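Robot Learning Studio, Handout 6: Jackets
Hollis Building, room 466
3 November 2022

Last week you folded towels, and everyone felt very clever. A towel has four corners and no opinions. This week's garment has sleeves, a collar and a zipper, and it will use all of them against you.

Work in pairs, one demonstrator and one note-taker. The demonstrator runs both hand-held grippers. The note-taker writes down every fumble, including the ones the demonstrator would like left out.

Starting position: jacket front side up on the cloth, zipper closed, collar away from you, hem toward you. Sleeves may lie however they land. Please don't tidy them first - the policy will never meet a tidy sleeve in its life. 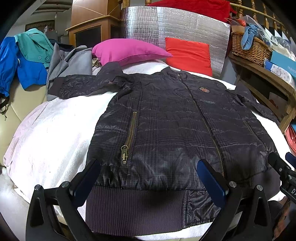
Fig. 1. Bomber jacket before the first fold, one gripper open above the hem, a second at the lower right corner.

Fold one sleeve in, then the other, then bring the hem up to the collar. Pinch fabric, never the zipper pull. Team Tremblay pinched the pull in August and we are still hearing about it.

If a grasp slips, regrasp and keep recording. Slips are useful. Swearing is also recorded, so be aware that Leszek Marciniak listens to the audio.

The class set stands at 481 episodes. We need 2000 before anyone trains anything, so budget for about 70 per pair and bring a snack.

Due next session: your notes, plus one paragraph on which fold you would least like to explain to a machine. "All of them" was funny the first year.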